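Ticket 1555: Sitzkissen rutscht auf Drahtstuhl, Ausstellungsraum Funmont
Status: in Bearbeitung. Erfasst am 6/10/18 durch Elis Bellis 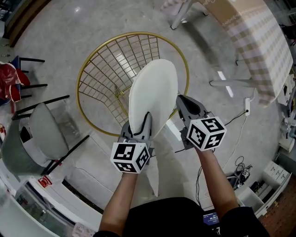 Fehlerbeschreibung
Das weiße ovale Kissen bleibt auf dem goldfarbenen Drahtstuhl nicht in Position. Bei seitlicher Belastung wandert es zum Rand und steht dort über. Nach dem Aufstehen liegt es in der Regel schief, zweimal lag es auf dem Boden. Der graue Polsterstuhl daneben ist nicht betroffen.

Umgebung
Boden: Marmor, hellgrau. Stuhl: Sitzschale aus Drahtgitter, runder Rand aus dünnem Metall. Kissen: glatter Bezug, lose aufgelegt. Lieferung über Mimwood, Kissen und Stuhl als getrennte Positionen bestellt.

Reproduktion
1. Kissen mittig auflegen.
2. Normal hinsetzen, Gewicht nach links verlagern.
3. Aufstehen, ohne das Kissen festzuhalten.
Versatz mit Lineal gemessen: 30 mm nach dem ersten Durchgang, 75 mm nach dem dritten.

Prüfschritte

Schritt 1: Kissen abgenommen und um 180 Grad gedreht. Keine Änderung.

Schritt 2: Standfestigkeit geprüft. Stuhl kippelt nicht, Gitter ohne lose Verbindung. Ursache Stuhl damit vorerst ausgeschlossen.

Schritt 3: Kissen quer zur Sitzrichtung aufgelegt. Versatz geringer, dafür drückt der Rand an den Oberschenkeln. Als Dauerlösung verworfen.

Schritt 4: Antirutschmatte Rees untergelegt, auf die Mulde zugeschnitten. Versatz nach drei Durchgängen unter 5 mm. Die Matte ist allerdings von unten durch das Gitter sichtbar, im Ausstellungsraum nicht erwünscht.

Schritt 5: Zwei Stoffbänder provisorisch an der Unterseite angeheftet und am Gitter verknotet. Kein messbarer Versatz. Knoten lockert sich nach einem halben Tag.

Rückmeldung Mimwood (Kundendienst)
Verhalten bekannt. Das ovale Kissen ist für Stühle mit geschlossener Sitzfläche vorgesehen. Für Drahtschalen wird die runde Ausführung Mutusley mit Druckknopflaschen empfohlen. Umtausch möglich, sofern Bezug ohne Flecken. Lieferzeit fast 30 Tage.

Bewertung
Ursache ist die Kombination aus glattem Bezug und gewölbter Drahtfläche. Ein Defekt liegt nicht vor. Priorität von mittel auf niedrig gesetzt.

Nebenbefund
Im Bereich rechts vom Stuhl liegen Steckdosenleiste und Kabel auf dem Boden. Stolperstelle beim Zurückschieben des Stuhls. Separates Ticket angelegt, hier nicht weiter verfolgt.

Offene Punkte
Umtausch gegen Mutusley beauftragen, Farbe Weiß beibehalten.
Bis zur Lieferung: Matte einlegen, abends entnehmen und Gitter trocken abwischen.
Stoffbänder vor der Rücksendung auftrennen, Nahtstellen auf Löcher kontrollieren.
Nach Eingang Reproduktion wie oben wiederholen, Messwerte hier nachtragen.

Wiedervorlage: bei Wareneingang. Zuständig: Bellis.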